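Gitwood
Quiénes somos

Gitwood es una empresa pequeña de copias de seguridad y correo electrónico para oficinas. Trabajamos desde Drevby, y desde aquí atendemos a despachos, talleres, consultas médicas y algunas escuelas que no tienen un informático propio.

La empresa fue inscrita el 11 de noviembre de 2004. Al comienzo reparábamos ordenadores y vendíamos discos externos. Muchos clientes venían a nosotros cuando el disco ya estaba roto y los documentos ya no se podían leer. Por esta razón empezamos a guardar las copias en nuestros propios servidores, y en 2006 este servicio pasó a ser nuestro trabajo principal. Las reparaciones las dejamos poco después. 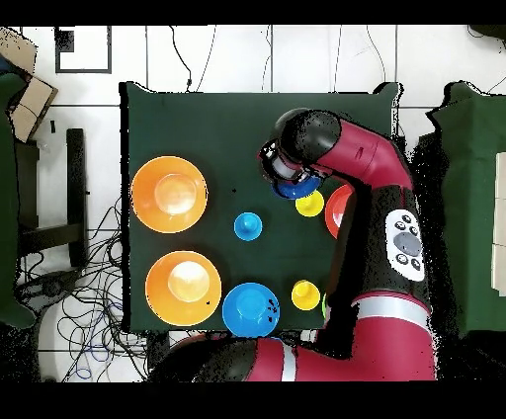 Hoy guardamos los datos de 200 clientes. La mayoría son empresas con menos de diez empleados. El programa que instalamos en cada ordenador se llama Gridell y lo escribimos nosotros mismos. Gridell hace la copia durante la noche, la cifra antes de enviarla y manda un mensaje por la mañana con el resultado. Si la copia ha fallado dos noches seguidas, llamamos por teléfono al cliente. No esperamos a que él lo descubra.

Nuestros servidores están en dos edificios distintos. El primero se encuentra en la misma calle que la oficina. El segundo está en las instalaciones de Hendricks, una empresa con la que colaboramos desde hace muchos años y que se ocupa también de nuestras líneas de comunicación. Cada copia existe siempre en los dos lugares.

Cómo trabajamos

Antes de firmar un contrato visitamos la oficina del cliente y miramos qué datos tiene, cuánto crecen y quién los necesita. Después escribimos una propuesta con un precio mensual fijo. El precio incluye la instalación, las actualizaciones y la recuperación de archivos, sin límite de veces. Los contratos son de un año y se pueden cancelar con un mes de aviso. Al terminar, entregamos todos los datos en un disco y borramos los nuestros.
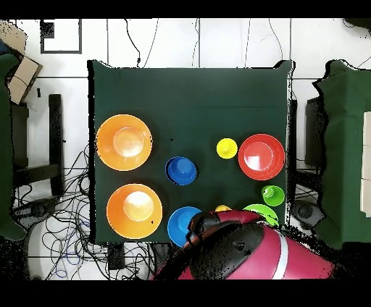 Una vez al año, en septiembre, hacemos con cada cliente una prueba de recuperación. Elegimos juntos una carpeta, la recuperamos en otro ordenador y comprobamos que los documentos se abren bien. Recomendamos mucho esta prueba y no la cobramos aparte.

El correo electrónico es nuestro segundo servicio. Administramos 4000 buzones, con filtro de mensajes no deseados y archivo de diez años para quienes deben conservarlos por ley.

Contacto

La oficina está abierta de lunes a viernes, de 8.30 a 17.00. Atendemos en español y en inglés. Para las visitas pedimos que se acuerde la hora antes, por teléfono o por correo.

Gitwood, apartado 2406, Drevby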